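Filed under: Puzzles & Table Games | How-To
Reading time: 4 min
Posted by Damián Quiroga

How to Do a Jigsaw Puzzle on a Marble-Patterned Board

For many years I made my puzzles directly on the dining table, and every evening we had to eat around them. In February my friend Baltazar Carrillo convinced me to use a separate board. I now keep one only for puzzles, and I want to share how I work with it.

1. Measure first. Look on the box for the finished size and add five centimeters on each side. A long, narrow board is fine for a small puzzle, but you will need a second place for sorting.

2. Clean the board. I use a soft cloth with a little water and then a dry one. Crumbs are the worst enemy, a piece that sits on a crumb never lies flat.

3. Check the light. A glossy surface gives back every lamp. Sit down in your chair before you start, look at the board from there, and move the lamp until the bright spot is away from your working area.

4. Learn where the veins are. On a marble pattern, a brown or tan piece can hide very well on a brown vein. I put my loose pieces on the white parts only. 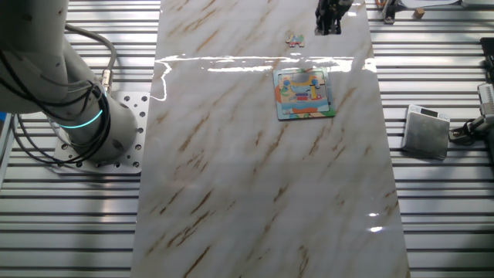
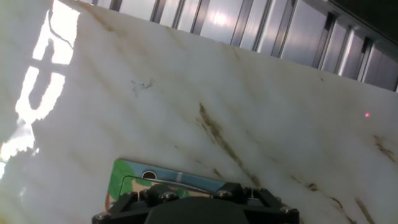 5. Sort by edge and by color. Edges go in one shallow tray, and the sky, which is always too much, in another. Keep the board itself for the part you are building and for the few pieces you are trying at the moment.

6. Build the border, but do not be too strict. If one side refuses to close, leave it and begin with something that has strong color. In my last puzzle, a harbor view from Zasow, I finished all the boats before the lower border.

7. Slide, do not lift. When a group of pieces must go to another place, push it slowly with two flat hands. On a smooth surface this is easy - sometimes too easy, so hold the main part still with your elbow or ask for help.

8. Stop for the night. Cover the puzzle with a clean sheet of cardboard. I also write on a small paper which area I was working on.

If a piece is missing at the end, look under the board and in your sleeves before you write to the manufacturer. I once found one after 27 days, inside a slipper.

Print this page | E-mail this to a friend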